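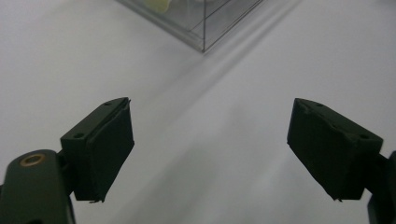
Susbridge visit, the packing floor at Funum

February, freezing, got there late and missed the tea. Notes typed on the train so bear with me.

Mutua Shemweta took us round. He ran the hand packing benches before the change and now looks after the grippers. Black pads on both fingers, two screw holes showing on top of each. The pads fray at the edges and somebody has to keep an eye on that, so it's on the shift sheet now. Clear boxes are the awkward ones – on a white top you can hardly see the walls, only the edges.

Target is 500 boxes a shift. Best day so far 2137, all shifts together.

What it means for the people

Less wrist strain, everyone said so. More standing and watching, which not everyone likes. Leobardo Serrano moved over from the benches and told me he misses the chat, you can't really talk when you're minding two stations. Pay went up a bit for the ones who did the training. Two went to the Brellcombe site instead, their choice I was told, didnt get to ask them.

Breaks are staggered now. Big grumble, that. The canteen's half empty at noon and the hot food is gone by one.

Asked if jobs would go. Mutua said none so far and he wouldn't promise past the summer. Fair enough.

Lozano next month if they confirm. Need to bring better shoes and ask about nihgt shifts, forgot completely this time.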